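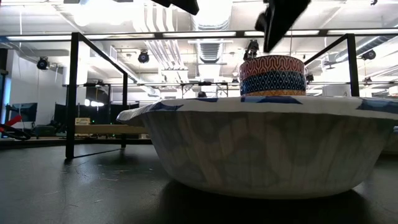
Home Talks Notes Handouts Contact

Paper on the Table: Speaker Notes for the Grallside Catering Day

Opening

Good morning. Wait for the side doors to close. Say where the handouts are (on the table by the coffee).

My subject is paper tableware with a printed pattern on it. Bowls, cups, plates, napkins if there is time at the end. I run a small catering outfit and we went over to patterned paper for most of our daytime jobs. Before that we used plain white for everything and hired china for weddings.

I'm going to talk about buying it, storing it, putting it out and clearing it away. The clearing away gets the most time. That's where we lost the most money.

Ask for hands: who is still buying plain white? Who has mixed patterns on one table, on purpose? Who has done it by accident?

Why pattern at all

Plain white paper looks like a canteen. Customers tolerate it at a work lunch and notice it at a birthday. A printed cup costs us a little more and changes how the whole table looks, so you can spend less on flowers.

Pattern also hides small marks. A coffee drip down the side of a white cup is the first thing you see. Put the same drip on a cup with a busy print and it disappears for most people.

The downside is that you have to think about what goes next to what. Blue and white is easy. A bowl with a broad blue and white rim will sit with nearly anything, including a coral-red and white cup with a deep blue band in the middle, and you wouldn't expect those two to get along. The blue in the cup picks up the blue in the rim. Orange-brown is harder, and we only let it in as a narrow band.

Rule we use on our own tables: one busy pattern on the flat things, one busy pattern on the tall things, and they have to share a color. Everything else plain. Repeat this, people write it down.

Go slowly here. Last year I rushed and got the same question about colors three times afterward.

Bowls

Shallow bowls with a wide flat rim are my favorite for a buffet. You can hold one by the rim with your thumb while someone spoons salad into it. A deep bowl with a rolled edge is better for soup, and I carry both.

Things to check when you order:

The rim. Press it down with a finger at the edge of the table. If it folds, it will fold in a guest's hand.

The outside. A lot of printed bowls have a strong pattern on the rim and a much fainter one down the sides. Fine on a table, where people look down from above. Less fine on a high shelf or a tiered stand, where the sides are what people see. Ask for a sample before you order for anything raised.

The nest. Stack a sleeve of them and try to take one. If two come up every time, you will go through stock faster than you planned, and guests will put the spare one down somewhere odd.

The Umali bowls are the ones we settled on. 488 came in the first order and we were still using them in December. I had a complaint about the ink looking washed out compared with the catalog. I think that's fair. It didn't bother our customers.

(Pass the sample sleeve along the front row. Get it back before the break.)

Cups

Cups give more trouble than bowls. They fall over and they roll. People also leave them on window ledges.

We buy straight-sided or nearly straight when we can get them. They look better in a stack and the bands in the print line up. With a strongly tapered cup you only see the top strip of each one and the pattern turns into stripes. Some people like that. Look at a stack before you choose the print, and don't go by the single cup in the picture.

For hot drinks, double wall. I have tried every way around this and there isn't one that I would serve to my own family.

Stacks on a buffet should be low enough that a child can take the top one without pulling the rest over. I don't give a height for this. Stand next to it and you'll know.

Storage

We had a unit at Clongate with a damp back wall. I'll tell this quickly as some of you have heard it.

Paper takes up damp from the air before it ever touches water. The rims curl first. We opened a carton that had sat against that wall and the edges of the bowls had lifted all the way around. 457 pieces went in the recycling. The ones from the front of the same shelf were perfect.

Since then:

Nothing against an outside wall.

Nothing on the floor, even in its carton. We use pallets, and an old door on bricks for the overflow.

Sleeves stay sealed until the morning of the job. If you open one and don't finish it, fold the end over and clip it. Tape tears the print when you pull it off.

Bowls go rim down, cups go rim down. Write the pattern name on the end of the carton as well as the lid, because you will stack another carton on top.

Keep bowls and cups in the same room but on separate shelves. I used to set cups down inside or on top of bowls to save space in the van. It works for a short drive on a flat road. On the Clumel job we had a hill and a roundabout, and the back of the van was a mess of loose paper.

Pause for water.

Setting out

Work from the wall side of the table outward. Bowls first, then plates, then cups at the far end with the drinks. People pick things up in that order and you want one direction of travel.

A dark table helps. Printed paper on a pale cloth gets lost. On a dark gray or black top the white in the pattern stands out, and you can drop the tablecloth and save yourself the laundry bill. We bought matte tops for our folding tables, after a shiny set that showed every fingerprint.

Check the lighting in the room early. Strong overhead light goes through thin paper. The sides of a light-colored bowl can look nearly see-through, and the print looks weaker than it did at home. If the hall has bright ceiling lights and no dimmer, take the thicker stock.

Don't put anything tall on the rim of a bowl. A cup will stand there and look nice for as long as the table is left alone. Once a guest leans on the table you have a cup on the floor. If you want height on the display, turn a sturdy box upside down and put the cups on that.

For the spring lunch at Grallside we laid 108 places. Two of us did it before the coffee arrived. It went fast for one reason – the sleeves had been sorted by table the night before, with a label on each.

Clearing away

This is the main part. If time is short, cut napkins and keep this.

Used paper takes up far more room than new paper. Guests don't nest it. They crush cups, they put cups inside bowls with food under them, and they put forks in the cups. One bin fills up with mostly air.

What worked for us was a clearing table. A plain table away from the food, with a liquids bucket, a food scraps tub, and one bowl and one cup already standing there as a start. People copy what they see. If there is a bowl on the table they put their bowl in it. If there is a cup they put their cup in that.

The bucket matters more than the sign. We tried signs for a long time and they made very little difference. With a bucket for the dregs, the cups nest properly and the bag doesn't drip on the way to the van.

Empty the clearing table before it looks full. A neat stack stays neat up to a point, then somebody balances a cup on top of it sideways and after that people give up.

Numbers for those who like them: on a job where we used to fill bags until we ran out, the clearing table brought us down to 37 bags for the season. I only counted the daytime jobs.

Unused pieces. Decide before the event who checks them. Anything that sat out on a buffet near food does not go back in a sleeve. Anything that stayed in its sleeve goes back in the carton with the pattern name showing. We lost a lot of good stock by sweeping everything into one bag at the end of a long day.

Also check your local rules on coated paper. They differ a lot, and I've been wrong about our own.

Napkins (only if time)

Plain. Pick up the quietest color in the cup. Two-ply for lunch, three-ply for anything with sauce. Fold under the bowl if there is a draft.

Questions I usually get

Can you mix leftover patterns? Yes, for a children's party. Put them all in deliberately. One odd sleeve in the middle of a matching table looks like you ran out.

Do they work for hot food? The thicker bowls do for a normal serving. Put two together for anything very wet.

What about china? Still use it for seated dinners. I haven't found a paper plate I would cut meat on.

Where to buy? Suppliers are on the back of the handout.

Close by reminding people that lunch is in the other hall and the sample sleeves need to come back to the front.

Related notes

Packing a van for a daytime buffet
Folding tables: tops, legs and repairs
Choosing cups for hot drinks
The clearing table, a one-page handout
Dry storage in a damp building
Notes from the Clumel outdoor lunch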